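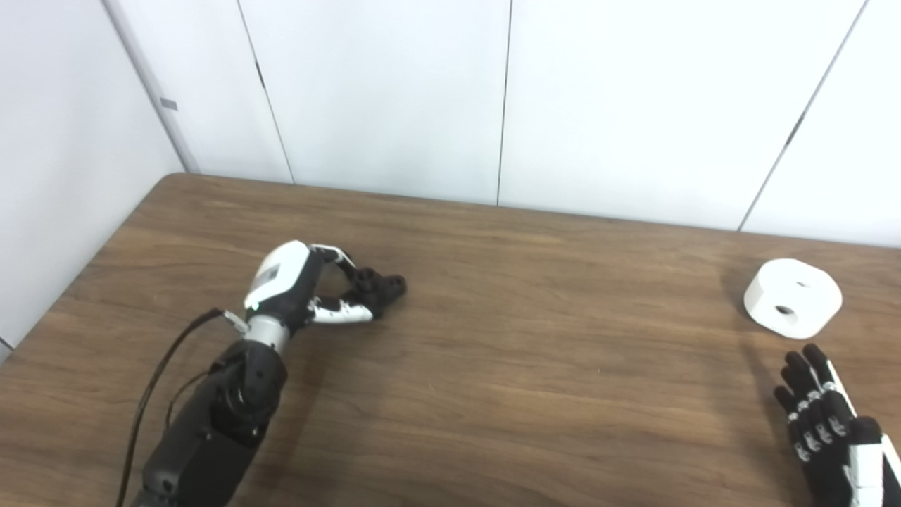
Isura 卓上小物ラベル集 README

こんにちは、Isuraのラベルまわりを担当しているZahira Tariganです。机の上に置いてある小さいものに、日本語で名前と短い説明をつけていくデータです。コップとかペンみたいに誰が見ても一言で済むものは少なめで、「あれ、なんて呼べばいいんだっけ」となるものを多めに入れてあります。趣味が出てますね、すみません。でもここがいちばん楽しいんです!

最終更新:2023年3月3日(金曜日)
版:7
言語:日本語(読みがなの欄つき)

中身

項目は全部で164件です。1件が1行で、タブ区切りのテキストに入っています。表計算ソフトで開くと先頭のゼロが消えることがあるので、番号の列は文字列として読み込んでください。わたしは2回やりました。

列の並びはこうなっています。

番号
呼び名(いちばん普通だと思う言い方)
別の呼び名(あれば。区切りは読点)
読みがな
形(丸い、平たい、筒、箱、その他)
色
穴や口の有無と、その位置
置き方(立つ、寝る、傾く)
天板(置いてあった台の面のこと)
説明文
迷いメモ

最後の「迷いメモ」は、ラベルをつけた人が悩んだことをそのまま書く欄です。ここが妙に長い行があります。消さないでください。Margaux Texierが書いたものは読み物としてもいいですよ(本人は恥ずかしがっていますが)。

白くて丸くて厚みのあるもの

いちばん揉めたのがこの仲間です。木の天板に載った白い円筒形のもので、背が低くて、円盤に厚みをつけたような格好をしています。側面の真ん中あたりに暗い丸い穴があり、上の面にももう少し小さな口がある。少し傾いているので、上の面と側面が両方見えるんですね。

これを何と呼ぶか。糸巻きと言いたくなる人と、アイスホッケーのパックと言いたくなる人がいて、どちらの気持ちもわかります。ただ、糸も巻いていないのに糸巻きと書くと、あとから読む人は糸を探してしまいます。かといって「部品」では広すぎるし、「白い物体」だとちょっと事件っぽい。

話し合った末に、呼び名の欄は「白い円筒」で統一しました。別の呼び名に「厚い円盤」を入れています。用途はわからないので書いていません。説明文はこんな感じです。

「背の低い白い円筒。側面に丸い穴がひとつ見え、上面にも小さめの口がある。少し傾いている。」

地味ですけど、わたしはこの文がかなり気に入っています。Santino Yáñezは最後まで「ドーナツ」を推していました。穴が側面にあるのでドーナツではないと思います。

天板の書き方

天板の列は、最初の版にはありませんでした。台の色や模様で小物の見え方がずいぶん変わるので、途中から足した列です。白いものは中くらいの茶色の木目の上だとくっきりするのに、白い天板に置いたとたん、影を頼りに輪郭を探すことになります。

木の天板については、次のように書いてください。

色は「明るい茶」「中くらいの茶」「濃い茶」から選ぶ。
木目が目立つときは「木目あり」と添える。
筋がうねっているときは「波打つ木目」でよいです。
角が丸いか尖っているかは、角が見えているときだけ書く。
樹種は書かない。

樹種を書かないというのは、前にJarkachのデータと突き合わせたときに懲りたからです。同じ台が片方ではオーク、もう片方ではクルミになっていました。どちらも写真の印象だけで書いていて、張り紙も領収書もなし。いまは見える色と模様だけ書いて、木の名前は我慢しています。家具好きとしてはつらいところです……。

影について

影は小物の一部として数えません。「灰色のもの」と書いてあって、よく見たら影だった、という行が初期にありました。迷いメモに「影は左下に落ちている」みたいに書くのは歓迎です。細いひもやケーブルの影は、木目の濃い筋とまぎれやすいので気をつけてください。斜めに走っていて色が薄ければ影、木目と同じ向きに流れていれば木目、というのがわたしの最初の見分け方です。外れることもあります。

穴と口の使い分け

これもよく聞かれるので、いまの決まりを書いておきます。

側面にある丸い抜けは「穴」。
上の面で開いているところは「口」。
向こう側まで通っているかどうかは、向こうが見えるときだけ「貫通」と書く。見えなければ空欄。
くぼみかもしれないときは迷いメモへ。

辞書的に正しいかと言われると怪しいです。でも164件を通して読んだとき、場所で言葉が分かれているほうがずっと検索しやすかったので、この形に落ち着きました。日本語の先生をしている方からは「瓶の口はいいけれど、円筒の口はどうかな」と言われています。ごもっともです。代案がある方、ぜひください。

置き方の欄

「立つ」「寝る」「傾く」のどれかです。円筒は、平らな丸い面が下なら「立つ」、曲がった側面が下なら「寝る」。背の低い円筒だと感覚に逆らうんですよね、ぺたんとしているのに「立つ」ですから。ここは感覚より決まりを優先でお願いします。

「傾く」は、どちらの面もきちんと下についていないように見えるときに使います。なぜ傾いているのかは書かなくて大丈夫です。下に何か挟まっていそうなら、それは別の行になります。

ラベルをつけた人

下書きはわたしとMargaux Texier、読み合わせはStamatia VerveridisとSantino Yáñezです。2人が別々に呼び名をつけて、一致しなかったものだけ集まって話しました。一致しなかったのは21件で、そのほとんどが丸いものです。四角いものは「箱」で片づくことが多いんですが、丸いものは厚みが少し変わるだけで皿になったり筒になったりするので、毎回お茶が冷めるまでしゃべっていました。

読みがなの確認はZane Kairysにお願いしました。「円筒」を「えんづつ」と入力していたのはわたしです。えんとう、ですね。

使うときのお願い

呼び名を学ばせたり、語彙の教材にしたり、好きに使ってください。向いていないのは、寸法が必要な用途です。長さも直径も測っていませんし、「背が低い」「小さめ」はその場にあるものとの比較で書いています。別の行の「小さめ」と比べても意味はありません。

色の欄もざっくりです。白と生成りの区別は、照明しだいで負けます。重さと材質の列はありません。見ただけではわからないので、はじめから作りませんでした。つやがある、くらいなら説明文に書いてあることもあります。

Lūseの語彙表と組み合わせる場合は、「円盤」の扱いが違うので注意してください。あちらは厚みがあっても円盤、こちらは側面がはっきり見えたら円筒です。変換表は作りかけで、Kesovという名前のフォルダに入っています。まだ穴だらけです(こっちは貫通しています)。

直したところ

版7:天板の角の丸みを追記。穴と口の表記をそろえた。
版6:影を小物として数えていた行を削除。
版5:2月の読み合わせの結果を反映。「糸巻き」を「白い円筒」に変更。
版4:天板の列を追加。
版3以前:記録が残っていません。ごめんなさい。

これからやりたいこと

呼び名に地方の言い方を足したいです。文鎮やコースターあたりは、家ごとの呼び方もかなりありそうなので。それから、迷いメモだけを抜き出した読み物版を作る話も出ています。Margauxの許可待ちです。

間違いを見つけたら、番号と、どこが変かを一言書いて送ってください。「なんか変」だけでも受けつけますが、どの行かだけは書いてもらえると助かります。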